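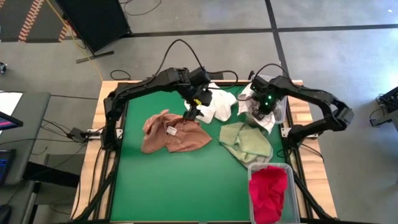
Mawuli Osei wanted to know whether a light green surface wouldn't have been kinder to the eye than a full green one, and whether pale towels get lost on either. His laundry room at Agbenyega had been sorting on a white laminate counter, and the complaint from the late shift was that white cloths on white laminate could not be told apart after the second load. The question comes up often enough that surface color is dealt with first on this page.

Grasis Priltow sorting and folding bench

The Priltow is a wooden bench with a flat green work surface set into the middle of the top. It is built for handling small and medium cloths: napkins, hand towels, cleaning cloths, T-shirts, pillowcases. The surface is bordered by a black framework, and the planks of the top continue past the framework on either side.

Surface color

One green is supplied. White, brown and red cloths all separate from it clearly, and so do most grays. Pale green is the weak case. A pale green cloth remains visible by its folds and its shadow, but it has less contrast at the hem than the others, and anyone handling a large share of pale green linen should ask for a sample of the surface before ordering. Samples are sent flat and are large enough to lay a folded napkin on.

The answer sent to Agbenyega was that white is the easiest color to work on this green, and that a lighter surface would give up some of that. A lighter version was tried in development and dropped. It marked sooner, and under the lighting in most laundry rooms it looked close to white.

The finish is matte. Gloss surfaces throw back overhead light, and the reflection is easily taken for a cloth at a distance.

Top and side margins

The planks are light in color with visible grain. Grain and shade vary from one bench to another and cannot be selected at the time of order. Where several benches are to stand side by side, say so on the order and the tops will be taken from the same batch where stock allows.

The margins to the left and right of the framework are part of the bench and are meant to be used. They take drilled fixings. Brackets, lamp arms, label holders and similar fittings should go on the margins and never through the green surface. Pilot holes are required for all screws. Drill from the upper face, with a backing block clamped underneath, and stop if the bit starts to lift the grain.

Fittings mounted on the margins should be positioned so that cables run up and over the work or out to the side. A cable that lies on the surface will be picked up with the cloth sooner or later.

Framework

The framework is black and sits around the green area on all sides. Its purpose is to hold the surface flat and to give the edge a fixed line to fold against. The folding line is more useful than it sounds: a napkin squared against the framework on two sides will generally come out square without measuring.

The framework is fastened from below. To remove it, turn back the screws on the underside by equal amounts, working across the corners, and lift the framework off by hand. Do not pry it from above. The black finish can be touched up with the small bottle packed with the bench.

Working layout

The bench suits one person working from the long side or two working from opposite ends. With two people, the middle of the surface is shared, and it works best if each takes cloths from the nearer half and passes finished ones to the rear edge. Unsorted cloths go down loosely. They should be spread enough to show at least one corner each, as a tight heap hides tags and small items underneath.

Bins are not included. A translucent bin is convenient for finished work, as the level can be read from the side without leaning over. Stand it at a rear corner, outside the reach of the folding hand.

Recommended order for a mixed load:

Pull the white cloths first and put them to the rear.
Turn the colored cloths so that the sewn tags face up.
Separate by tag where the tags can be read, by weight and weave where they cannot.
Fold the largest cloths first and use them as a base for the stack.
Check the surface for lint before the next load.

Tags wash out. On much-laundered cloths the printing may be too faint to read under any light, and sorting those by tag will only slow the work down. The Vurncombe hotel laundry, which has used the bench since December, puts a thread mark in one corner of each replacement cloth and no longer relies on the tags at all.

Capacity

In use at Vurncombe, one person at one bench sorts and folds nearly 100 cleaning cloths in the 22 minutes between dryer loads. That is a mixed load with four-fold finishing. Towels take longer. The figure depends heavily on how crumpled the cloths are when they reach the bench, and cloths left standing in a dryer drum should be shaken out before they are put down.

Load on the surface should be spread. The top will carry a full basket of damp linen without trouble, but a basket with hard feet should be set on the plank margin, where a dent matters less.

Floor and leveling

The bench should stand on a smooth, hard floor. Sealed concrete, resin and sheet flooring are all suitable. On tile, check that no foot lands on a joint. Each foot has its own screw adjustment. Set the bench in place, put a level on the green surface in both directions, and raise the low foot first. Lock the nuts by hand and then a quarter turn with a wrench. Check again after a week of use, as a new bench settles slightly.

Leave clear floor on both short sides. Anything mounted on the margins may overhang the edge of the bench, and elbows certainly do. A walkway directly against the short side is a poor arrangement.

Care

Wipe the green surface with a damp cloth and a little mild soap, then with clean water. Dry it before use. Bleach lightens the green and the change is permanent. Undiluted stain removers should be applied to garments somewhere else. Lint comes off with a rubber squeegee, pulled toward the long edge and into the hand.

The planks are oiled at the factory. Oil them again every 6 months, or sooner where the bench stands close to dryers. Apply a thin coat with a lint-free cloth, leave it for the time stated on the bottle, and wipe off everything that has not gone in. Oil left standing on the surface will transfer to linen – white linen in particular – and is hard to wash out. Keep the oil off the green area. If some gets onto it, soap and warm water will remove it on the same day.

Small scratches in the planks can be sanded along the grain with fine paper and oiled over. Scratches in the green surface cannot be repaired. The surface can be turned over once, as both faces are finished alike, and after that it has to be replaced.

Assembly

The bench ships in 3 cartons: top, legs and rails, and the framework with its surface. Two people are needed to turn the bench upright. Assemble it upside down on a blanket, legs and rails first, and leave all bolts finger-tight until every one is in. Tighten in the order given on the sheet. The framework goes on last, with the bench standing on its feet and leveled. A surface fitted before leveling can take up a slight bow, which shows as a gap at one corner of the framework.

Tools required are a wrench, a cross-head screwdriver and a level. The wrench is included.

Parts available separately

Replacement green surface, both faces finished
Black framework, complete with screws
Foot with adjustment screw and locking nut
Touch-up bottle, black
Plank oil, small and large bottle
Surface sample

Lamp arms and brackets are not supplied by Grasis. Most clamp-on types will not grip the edge well, on account of the rounded underside, and screw-mounted types are preferred. Use screws shorter than the thickness of the plank.

Questions received

Can the bench be ironed on? No. The surface tolerates a freshly dried cloth but will mark under an iron, and a folded towel between the two does not protect it for long.

Can the surface be supplied without the bench? Yes, though the framework has to be ordered with it. Without the framework the surface will creep when cloths are pulled across it.

Can two benches be joined? They can be placed end to end. There is no connecting part, and the plank margins will meet in the middle and leave a strip of wood between the two green areas. Several customers use the strip for counted stacks.

Is the height adjustable? Only within the travel of the feet, which is intended for leveling. A taller leg set is made to order and is fitted in the same way as the standard one.

Does the green come off on damp linen? It has not done so in use. Wipe a new surface down once before the first load to take off dust from packing.

Ordering

Orders are made up after confirmation, and delivery is to the ground floor. State whether the bench is to stand beside others, which leg set is wanted, and whether plank oil should be included. Damaged cartons should be noted with the driver and photographed before they are opened.

Search parts and products
Enter a part name
Go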